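Search this site Enter keywords Go

Zahira Setiawan wants it understood that she never set out to build a greengrocer. "I set out to build a hand," she says, clearing a soldering iron off the only spare stool. "The greengrocer crept in later."

The hand hangs off an arm at the back of the Herkitz shed, a shared workshop where the members' rates are low and the heating is a matter of opinion. She and Arsalan Shaikh have been at it since August. Before that he was building a canoe, and he'd like it on the record that the canoe is only paused.

The fingers are metal with black tips. The tips are the third lot. The first were too slick and the second, Shaikh says, "smelled like a tyre fire and gripped about as well." He won't say what the current ones are made of until he's sure they'll last.

And the padded grey sleeve? "Vanity," says Shaikh. Setiawan gives him a look. "It keeps the cables from snagging," she says. "He caught one on a crate and we lost a weekend to a connector the size of a lentil." 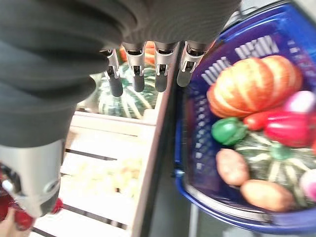 Squash, she goes on, are the worst of it. A capsicum has lobes you can get a fingertip behind. A potato is dull but cooperative. A squash is heavy, smooth between the ribs and never the same shape twice, and it tends to roll off just as you've started feeling pleased with yourself. She logged 400 attempts at picking up produce over the summer and got 315 she was willing to call a success.

"Willing is doing some work there," says Shaikh.

"It was off the shelf and in the basket. I didn't ask how it felt."

The control software is her own. She named it Plurkico after a typo and has regretted it at every open night. It sends each finger a target and then listens for the motor to start straining, a trick she picked up from Rohani Tarigan, who fixes sewing machines at the next bench. Most of the bruised vegetables date from before that conversation. They went into soup. Both builders have gone off soup.

I ask what the whole thing has cost. Setiawan says she has a spreadsheet. Shaikh says he has seen the spreadsheet and the canoe would have been cheaper. Neither offers a figure.

The next job is the thumb. They've argued over its angle for weeks, and there are two drawings taped to the wall, one in each person's handwriting. I'm asked which I prefer. I say I came about the squash.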